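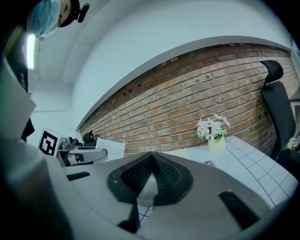

Un chapitre entier pour ranger des pansements, vous n'y pensez pas ! nous a-t-on écrit après la première édition, et la remarque, avouons-le, nous a fait sourire autant qu'elle nous a piqués. Elle nous a surtout donné envie de reprendre ces pages depuis le début, plus tranquillement, en partant de la table et des petits objets qu'on y pose.

# Chapitre 13
## La petite boîte : trier, remplir, refermer

Vous avez passé les chapitres précédents parmi les armoires, les étagères et les grands cartons, et vous savez maintenant répartir des charges et lire un plan de rayonnage. Nous vous invitons à présent à vous asseoir (ou à rester debout, si la table est haute) devant des choses beaucoup plus modestes : une boîte à couvercle, quelques étuis de carton, des sachets souples, une bande qui se tortille dès qu'on la lâche. Le geste paraît facile, et il l'est souvent, jusqu'au moment où il reste un étui sur la table et plus un centimètre de libre dans la boîte.

Les articles souples méritent qu'on s'y arrête. Un étui rigide garde sa forme où qu'on le mette ; une bande, un ruban ou un sachet prend celle de la place qu'on lui laisse, et va volontiers se glisser sous le reste. On les couche donc à plat, le texte imprimé tourné vers soi, et on les range en dernier.
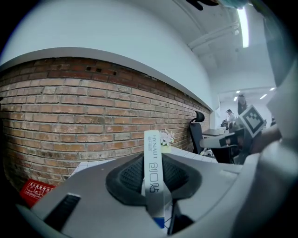
*Fig. 13.1 — Bande blanche portant l'inscription « HYNAUT » et les caractères 创口贴, « pansement adhésif ».*

Lire l'emballage fait partie du travail, même lorsqu'il est rédigé dans une langue que l'on ne parle pas. Il suffit bien souvent de reconnaître un mot ou deux, de les recopier sur la fiche de contenu et d'ajouter à côté leur traduction. La fiche Kincaid, que vous trouverez en fin de chapitre, réserve une colonne à cet usage. Remplissez-la au crayon : vous serez bien contents de pouvoir la corriger au mois d'août, quand viendra la révision annuelle !

Venons-en à la table elle-même. Un fond quadrillé rend de grands services, car l'œil y aligne les objets presque sans y penser. Placez la boîte vers le milieu, couvercle levé, et gardez devant vous un espace où poser ce que vous n'avez pas encore classé.
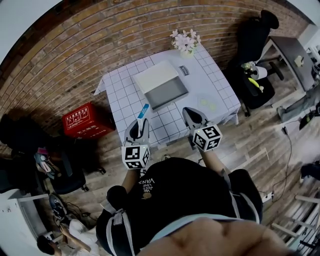 Un étui mince se présente debout avant d'être couché, ce qui laisse le temps de voir s'il entre dans la longueur ou dans la largeur. Prenez ce temps. Nos lecteurs les plus pressés forcent un coin, le carton plie, le couvercle ferme de travers — et l'on recommence tout, de moins bonne humeur. Les exercices de la série Plultiva, plus loin, proposent trois boîtes de formats différents et le même contenu pour chacune ; nous vous conseillons de les faire dans l'ordre, sans regarder les solutions, quitte à y passer un mardi pluvieux.

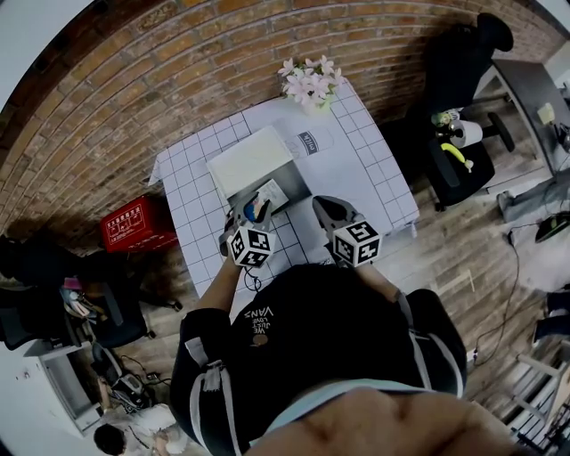
Faut-il vider complètement une boîte avant de la ranger de nouveau ?

Mieux vaut tout sortir, au moins la première fois : on retrouve les doublons, on vérifie les dates inscrites sur les étuis et l'on mesure la place dont on dispose réellement. Pour les vérifications suivantes, un simple coup d'œil comparé à la fiche de contenu suffit, tant que rien n'a été déplacé.

### 13.1 Le tri préalable

Commençons par les étuis rigides, qui serviront de parois à tout le reste. Étalez-les sur le quadrillage, du plus grand au plus petit, et laissez les articles souples de côté jusqu'à la section 13.3.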